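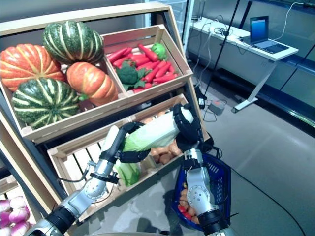 Geert Prins sostiene que comprar la verdura directamente al productor sale más barato y que cualquiera que lleve bien las cuentas de su casa lo comprobará en un mes. En Celtmont tenemos nuestras dudas, y por eso buscamos hogares para un estudio de gasto alimentario.

Se necesitan 318 hogares, con al menos un adulto que haga la compra habitualmente. Hemos leído demasiados folletos que comparan la calabaza de temporada con la del supermercado más caro del barrio y se olvidan del transporte, de la cuota y de lo que acaba en la basura.

Qué pedimos:
Guardar todos los tiques durante dos meses, a partir de marzo.
Pesar los restos de verdura que se tiren.
Responder a un cuestionario semanal de unos 10 minutos.

Compensación: 500 euros por hogar, al entregar el último cuestionario. Quien abandone antes cobra la parte proporcional.

No admitimos a empleados de Hendriks ni de otras distribuidoras, ni a sus familiares. Tampoco hace falta ser partidario de nada; los entusiastas suelen redondear a su favor.

Solicitudes: formulario de la web, referencia 627, proyecto Trostby. Se contesta a todas, también a las rechazadas.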